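Ticket 1996: Checker rejecting good folds, Provholm, room 4
Opened by: Javiera Leiva
Assigned to: Patricio Leiva
Status: Resolved, one item left open
Category: Pereyra checker / garment folding

Javiera Leiva, 09:10
Since the Pereyra checker was switched on in room 4 it has been sending back clothes folding takes that look fine to us. The reason given each time is "garment not at rest at start". We put the garment down, let go, wait for the tone and begin, same as before. Telma has had it on both of her shifts and I have had it on mine. Other rooms are not reporting it. We need this looked at before the end of February, as rejected takes don't count towards the shift total.

Patricio Leiva, 09:42
Thanks. Can you tell me whether it happens with every garment or only some, and whether the bed is stripped and remade between takes? I have turned on detailed logging for room 4. Please carry on as normal.

Javiera Leiva, 10:25
It's mostly the soft tops. Trousers go through. The bed isn't remade between takes, we only smooth the sheet by hand if it has ridden up. It does ride up, and the corner by the wall is the worst for it.

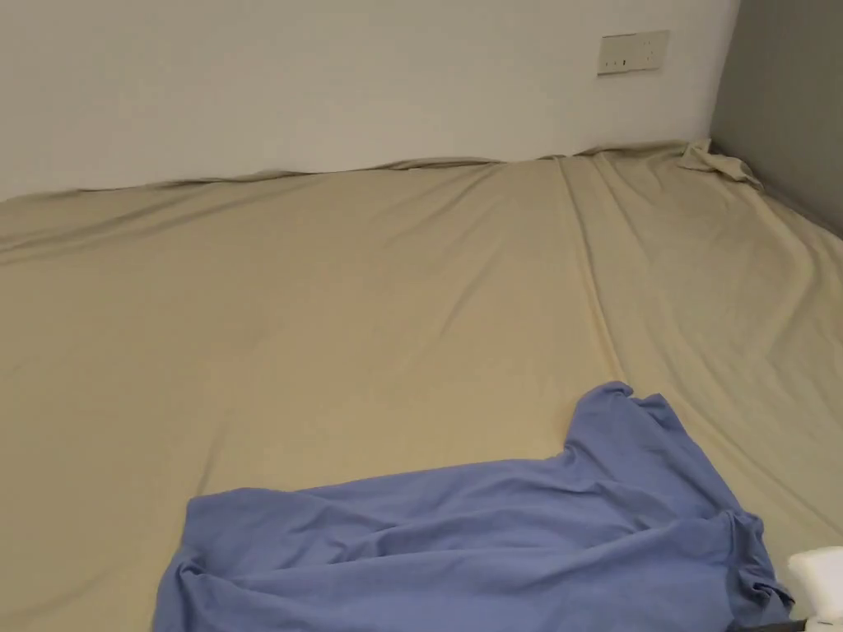
Telma says she was told at induction to leave creases alone so the robot gets used to ordinary beds. I was told to flatten them. We would like one answer on that too.

Patricio Leiva, 11:30
I went through the morning's log. The checker compares a few moments before the tone and wants no movement on the bed. In the rejected takes it does find movement, but most of it is in the sheet. When the operator leans on the mattress to pick up the grippers, the fabric shifts and settles again slowly. The soft tops lie flat enough to move along with it. Trousers are heavier and stay put.

Tried so far:
Restarted the checker. No change.
Recalibrated both grippers in room 4. No change.
Swapped to the spare tone unit. No change.
Asked Telma to pick up the grippers first and lay the garment out afterwards. Fewer rejections, though she says it is awkward and slows her down.
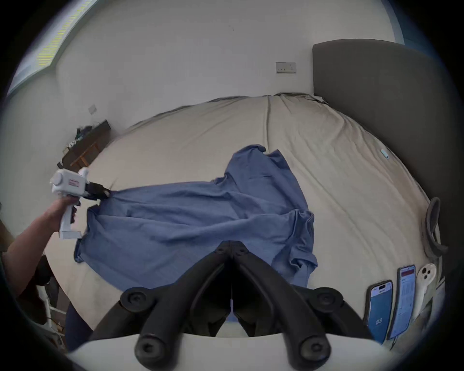
Does a rejected take affect anyone's pay?
Pay goes by the hour at Provholm, so a rejection takes nothing off it. It does show on the weekly sheet, and Rocío Carrasco has agreed that room 4's rejections will be left off until this ticket is closed.

Telma Zapata, 12:15
Adding my side. Before the checker, Purificación watched the takes back and would come in and tell you what was wrong, usually after two or three. Now you get a red line on the list at the end of the batch and by then you've done the whole lot the same way. I don't mind a machine doing the checking, it's quicker. I mind finding out late. My wrist also gets tired if I'm holding the grippers while I wait for the tone.

Purificación Cabello, 13:05
I used to allow for the sheet without thinking about it. If the top was flat and the hands were off it, I passed it. That was never written down, so it didn't get into the rules when we handed over to Pereyra. I have over 4000 of my old decisions saved in Casetgate and Patricio is welcome to them. On creases: leave them, unless the garment is caught in one. Javiera was given the old instruction.
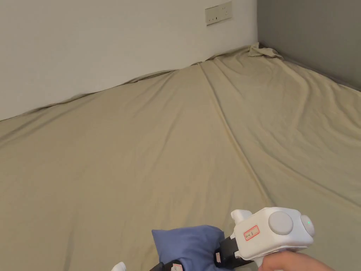

Patricio Leiva, 14:20
I have used Purificación's decisions to set a separate limit for movement in the bedding. The checker now follows the garment's outline and only rejects if that moves against the sheet under it. Version 2 of the room settings is live. The tone also waits until the bed has settled, so operators can lay out the garment first again.

Javiera, please run one batch of soft tops with the sheet left as it is.

Javiera Leiva, 15:35
Batch done. One rejection, and that one was fair, I had knocked the sleeve. The tone comes a bit later than it did but you get used to it.
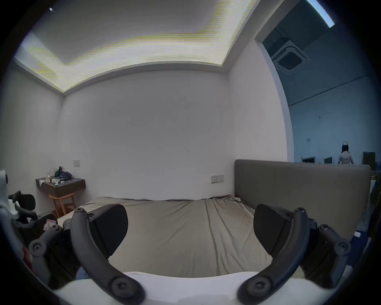
Rocío Carrasco, 16:00
Agreed with Clollier this afternoon:
Purificación goes back to spending the first hour of each shift on the floor, with the checker's list open, and speaks to people directly about repeat rejections.
Any operator can mark a rejection as disputed. Disputed takes go to Purificación and the checker doesn't see them again.
Grippers can be rested on the bed between takes.
The induction sheet will say to leave creases.

Patricio Leiva, 16:10
Left open: Telma's request for the red line to appear after each take instead of at the end of the batch. Casetgate only sends results by batch at present. I have raised it with them and linked it here. Closing the rest.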